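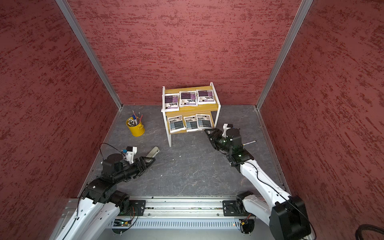 The little white and yellow shelf, purple-banded white packets on top, blue-gray-banded ones below.

Aug 24, 2020

I finally sorted the coffee packets. They had been in a drawer since April, all mixed together, and I kept grabbing the wrong one in the morning. Now each kind has its own level on the shelf. The yellow pencil cup stays on the floor to the left until I find a better spot for it.

The purple label says Medium Roast, 15g. One packet makes a small mug, and I don't add sugar.

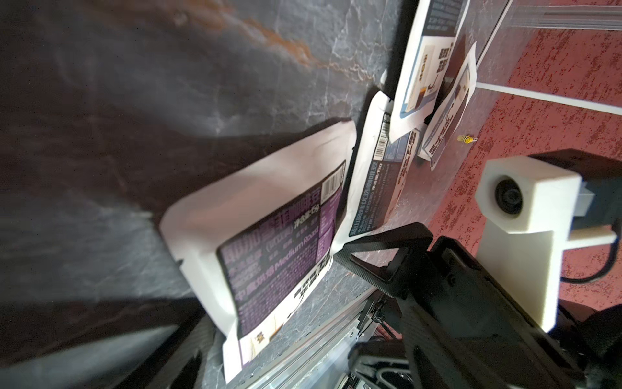
## Still to do

Put the spare packets in a tin. Test the pens and throw out the dry ones.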